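Outreach kit for street teams doing anti-trafficking, missing persons or safe-housing work. Put together by Morven Tosh at Tellau. Ships flat, no tools needed.

**Tellau Street Kit – what's in the bag**

- fold-out info stand, 9 kg with the base filled
- 437 pocket cards, helpline space left blank for your own number
- 3 tabards, one size, wash at 30

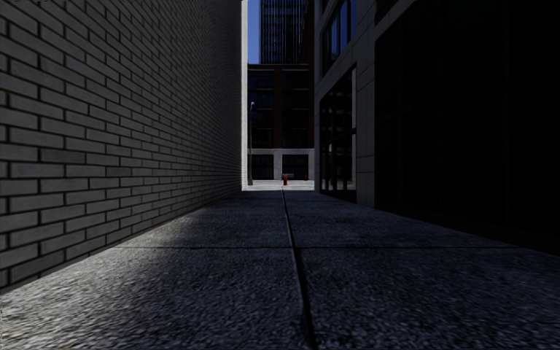

*Side streets and cut-throughs*

Cards are the Trutov size, fits behind a phone case. Old Ellis cards were too big, people binned them. Print in any language, send us the text by the end of August for autumn delivery.

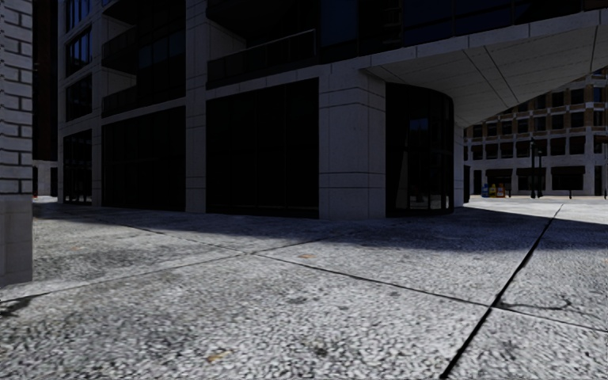
## Stand

Bidov frame, same as last year but new clips – the old ones snapped in the cold. Spare clips in the side pocket. Fill the base with water or sand, not both pls. Wind is the main thing, take it down if it starts to rock.

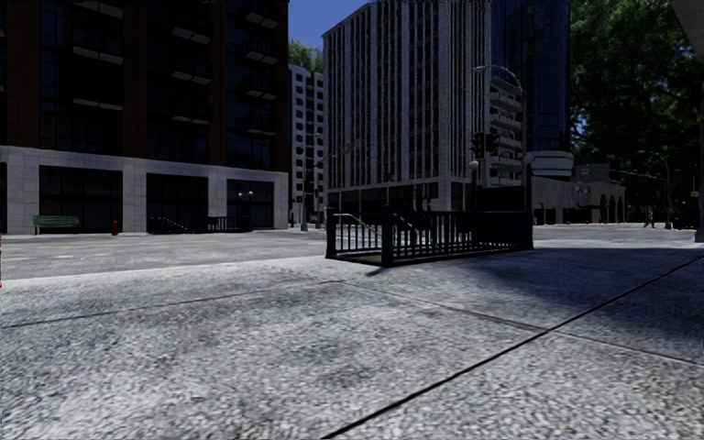
Posters slide in from the top. A2 only. Anything thicker than normal poster paper will jam so dont laminate.

Price is £82 for registered charities and youth groups, carriage on top. Refill cards sold seperately, same box.
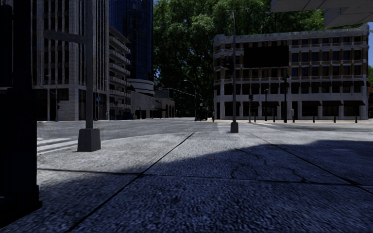
Returns ok if the cards are still sealed. Printed-to-order ones we cant take back. Questions to Morven, mornings best.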